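What We Spent, What We Skipped: Planning the Grocery Packing Bench 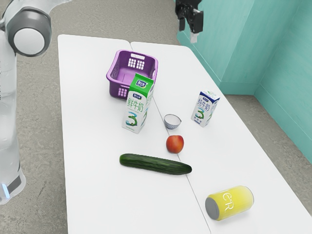 Fig. 1. Simulated bench: arm at the left, basket at the far end, groceries on both tabletops.

I was in charge of the shopping list for our project, and I went in thinking the arm would be the hard part. Nope! The table ate up most of April.

Vávra quoted us 14 weeks for one big top, so I modeled two smaller ones pushed together, which Pandwood keeps in stock at $141 each. My worry was the seam - the apple and the cucumber both lie across it in Fig. 1, and a real gap could catch a fingertip. I budgeted $84 for leveling feet and a joining strip.

Groceries were the fun part. I wanted tall, squat, round and long shapes, so we have two milk cartons, a bowl, a can on its side and so on. I'd buy four of each, since cartons crush easily (the bowl too, if I'm clumsy).

Still open: gripper spares. Virnberg hasn't sent prices yet.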